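Lelesgate Meals at Home: progress report to the Gentile Fund

Prepared by Rosimeire Godoy, program coordinator

This report covers the second half of the grant period, through the end of April. The grant pays for cooked meals delivered to older residents of Lelesgate and Feris who have trouble shopping or cooking for themselves. It also pays for part of the coordinator's hours and for fuel.

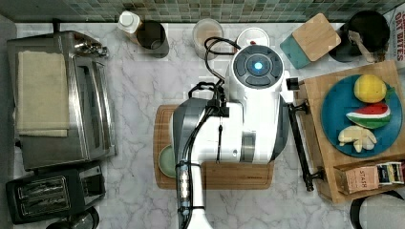
Page last changed: April, 4:15 p.m.

Deliveries

We delivered 2579 meals in the period, to 116 households. Most households get meals on the same days each week. A smaller group gets them only after a hospital stay, usually until a family member or home aide can take over. Demand in Feris was higher than we planned for when we wrote the application, and we moved one driver there from the Lelesgate route to keep up.

Late deliveries were the main complaint in the first half. The Feris route now leaves at 10:30 a.m. instead of 11, and complaints have dropped. We still have trouble on the Prondness road when the bridge is down to one lane. The county has not told us when that work will finish.

Menus

The low-salt menu is now offered every day. Clients asked for softer vegetables and for more soup, and the cooks have changed the weekly plan to match. The fish dish was dropped after too many portions came back uneaten. A chicken and rice dish has taken its place. 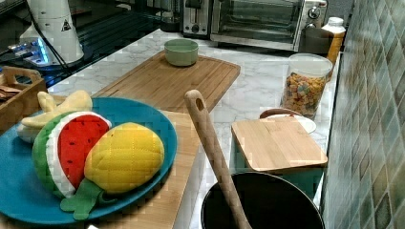

We also changed the labels. The old ones were hard to read and came off in the refrigerator. The new ones have larger type and give the heating time on the first line. Drivers go over the label with each new client at the first visit.

Spending

Food costs ran over budget by $614, nearly all of it from the price of chicken and eggs. Fuel came in under budget, so the total for the period is within the approved amount. We ask the Fund's permission to move the difference from fuel to food. No other changes to the budget are requested.

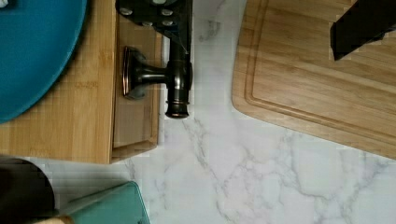

Last updated in April by R. Godoy

Staffing

We lost 2 drivers during the period. One position has been filled and the new driver has finished the food safety course. The other is still open, and I have been covering that route myself on short days. This has put me behind on the client survey, which was due in March. The forms are printed and will go out with the meals next month.

Next period

We will finish the survey, fill the open driver position and get new quotes for insulated bags, as several zippers have failed. The receipts and the route logs are attached to this report.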